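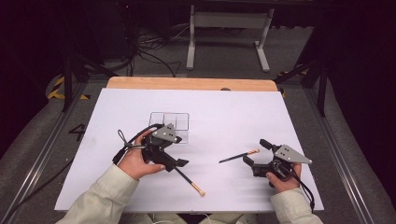
White board on the wooden table, both hands over it.

Ticket 277: Lumis desk lamp dims by itself
Status: open

Lamp drops to half brightness after 9 minutes. Support blamed the wall socket. I doubt it, as the kettle runs fine off the same one. Tried 5 sockets, same result each time. Reset it as told, no change. Now they want me to buy the Girkura adaptor, and I'd like some proof before I pay for one.

Comments (2)

Laltodell: Mine did this in April. The adaptor made no difference.

Thaweesak: Check the timer setting first. Mine was on out of the box, whatever the leaflet claims.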